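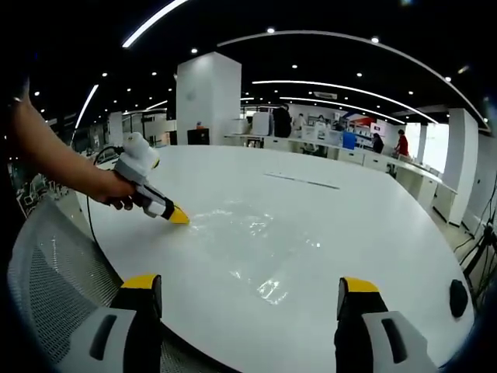
Figure 4-1. Standing water on a glossy white tabletop.

4. Care, Cleaning and Spills

This section covers the Usonholm oval table in gloss white. The same steps apply to the matte finish except where a note says otherwise. Assembly is in Section 2 and leveling is in Section 3. Finish the leveling before you put the table into daily use. Water runs to the low side of a table that is out of level, and it will collect at the edge seam.

4.1 Before first use

The top ships with a thin wax film. Remove it before you set anything on the surface.

1. Peel off the clear protective sheet, starting at one of the narrow ends. Pull it back low and flat. Do not pull straight up.
2. Mix 30 ml of mild dish soap into 1000 ml of lukewarm water.
3. Dip a soft cloth in the mixture and wring it out well.
4. Wipe the whole top, working from the middle out to the edge.
5. Rinse the cloth in plain water and wipe again.
6. Dry with a second cloth.
7. Run your palm over the top. If it drags or feels tacky, repeat steps 3 through 6.

Note: Adhesive left by the shipping sheet comes off with a little cooking oil on a paper towel. Wash the spot with soap and water afterward.

4.2 Everyday cleaning

A damp microfiber cloth is enough for most days. Crumbs and grit should be brushed off first, as they will leave fine scratches if they are rubbed across the gloss. Scratches of this kind show up most under ceiling lights and on the side facing a window.

Do not use:

- scouring powder, steel wool or the green side of a sponge
- acetone, paint thinner or nail polish remover
- bleach or any cleaner containing bleach
- furniture polish with silicone
- steam cleaners

Window cleaner may be used on the gloss finish if it does not contain ammonia. Spray it on the cloth and keep it off the edge seam. Do not use window cleaner on the matte finish. It leaves cloudy rings that cannot be washed out.

4.3 Water spills

The top itself does not absorb water. The edge seam and the four screw holes on the underside can. Clear water is hard to see on white, so check the surface from a low angle with the lights on.

1. Lift electronics and paper off the table. Unplug anything with a cord before you move it.
2. Lay a folded towel along the edge nearest the water.
3. Push the water toward the middle of the table with a second towel or a rubber squeegee. Never push it over the edge.
4. Press the towel down and let it soak up the water. Change towels as needed.
5. Wipe the remaining streaks with a dry microfiber cloth.
6. Feel along the underside of the rim. If it is wet, dry it by hand and leave the area open to the air for 30 minutes before you push chairs back in.

CAUTION: Do not dry the top or the seam with a hair dryer or heat gun. The edge band is set with a glue that softens when heated, and the band may lift.

CAUTION: Wet floors are slippery. Check the floor on all sides of the table before you walk around it.

Note: Hard water leaves white spots when it dries. They are easy to miss on this finish but make it feel rough. Wipe with one part white vinegar to four parts water, rinse, and dry. Do not leave vinegar on the surface.

4.4 Other spills

Coffee, tea, wine: Blot, then wash with the soap mixture from 4.1. If a stain stays behind, cover it with a paste of baking soda and water for five minutes. Rinse without rubbing.

Grease: Soap mixture, slightly warmer.

Ink and marker: Rubbing alcohol on a cotton ball. Test first on the underside of the rim.

Candle wax: Let it harden. Lift it with a plastic card. Do not use a knife.

Super glue: Leave it alone and call the service desk. Most of the damage we see from glue comes from trying to scrape it off.

4.5 Polishing out light marks

Tesen gloss paste (part 199, sold separately) removes fine scratches that you can see but cannot feel with a fingernail. It is for the gloss finish only.

1. Clean and dry the top as in 4.2.
2. Put a pea-size amount of paste on a foam pad.
3. Rub in small circles over the mark with light pressure.
4. Wipe away the haze with a clean cloth.
5. Repeat once if needed. Wait a day before polishing the same spot a third time.

For deeper scratches, wet-sanding with 4000 grit paper is possible, but it should be done by a service partner. Sanding by the owner ends the surface warranty.

4.6 Edge seam check

Do this every October, or any time water has stood along the rim.

1. Clear the table and wipe the rim dry.
2. Slide a sheet of paper along the seam, all the way around.
3. If the paper catches or slips in, mark the place with masking tape.
4. Do not fill the gap yourself. Silicone and wood glue both keep the replacement band from sticking.

Small gaps are covered by the warranty when reported before the band has lifted. Send a photo of the taped area along with the serial number from the label under the top.

Section 4 revised 2021-03-14. Text: Paraskevi Spanos. Checked: Innes Moffat.

Continue to Section 5, Moving and Storage.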